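Search this site
Enter keywords
Go

Overnight Oven Oatmeal for a Group

May 28, 2023
By the Illcombe Test Kitchen

Butter the bottom and sides of a deep baking dish. Combine 5 cups of steel-cut oats with the salt, cinnamon and brown sugar in a large bowl. Stir until no lumps of sugar remain, then spread the mixture evenly in the dish. 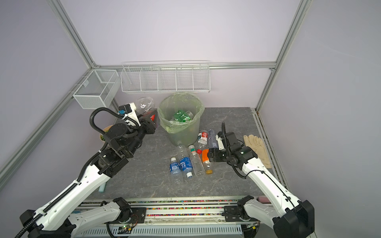 Whisk the milk, eggs and vanilla in a separate bowl and pour slowly over the oats. Press any dry oats beneath the surface with the back of a spoon. Cover tightly with foil and refrigerate for 8 hours. Scatter the chopped apples over the top just before baking.

Heat the oven to 350 degrees. Bake, covered, for 45 minutes. Remove the foil and continue to bake for some 26 minutes, until the center is set and the edges are golden.

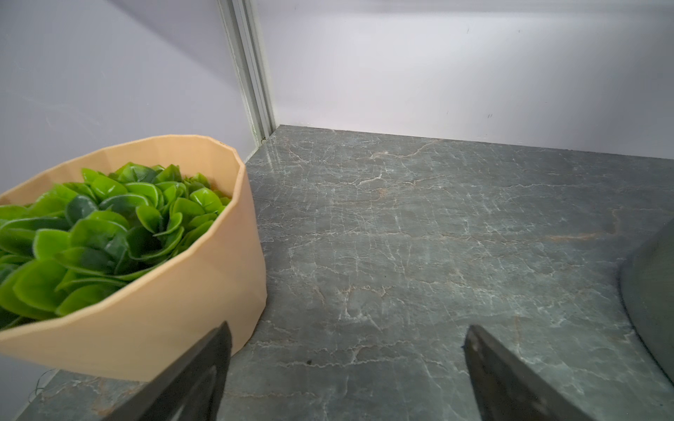 Let stand 5 minutes before cutting. Serve with warm milk or maple syrup. Leftover portions may be wrapped individually and frozen for up to 2 months. Reheat from frozen in a covered dish, adding a spoonful of milk to each portion. Quick-cooking oats should not be substituted in this recipe.

Related Recipes
Bakker Rye Pancakes
Stallalar Baked Eggs with Leeks
Prenia Plum Compote
July Berry Breakfast Bars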